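Textiles for Beginners, handout 4: Knits, naps and why your sweater pills

Okay, so last week we got through woven cloth and I promised you knits. If you missed it, borrow notes from Santeri Väisänen, his are better than mine.

A woven fabric is threads crossing at right angles. A knit is loops pulled through loops, and that one difference explains nearly everything we do today. Loops can open up and slide, so a knit stretches even when the yarn itself has no give at all. Grab your sleeve and try it!

Ribbing is what you get when columns of knit stitches alternate with columns of purl. The purl columns sink back, the knit columns pop forward, and the whole thing folds up like a little accordion. That's why you find it at cuffs, collars and hat linings. For the swatch we cast on 30 stitches, two by two, and please don't pull your yarn tight (I say this every year).

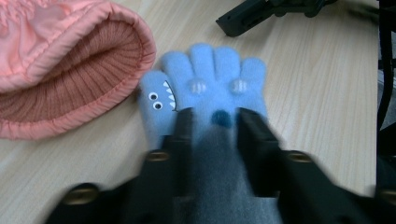

Fig. 1. Ribbed lining inside a pink hat, next to a fuzzy blue glove.

Now, fuzz. Fleecy fabrics usually start out as plain knits. The mill runs them past wire brushes that tease the fiber ends up out of the loops, and we call that raised surface the nap. It traps air, and trapped air keeps you warm. The price you pay is pilling: loose ends rub, tangle and ball up. Short fibers shed more of those ends than long ones do, so a cheap soft sweater can look tired by its second winter. I own several.

Wash fleece inside out, cool, with no fabric softener. Wool wants even less handling, and if you wring it I will know.

For next time: finish the swatch, measure it, wash it, measure it again. Write down both widths and work out the change as a percentage, taking the first width as 100. Read the Kauppinen chapter on gauge, but skip the last 20 pages, they're all machine settings. Orvokki Honkanen has the spare needles if yours have wandered off.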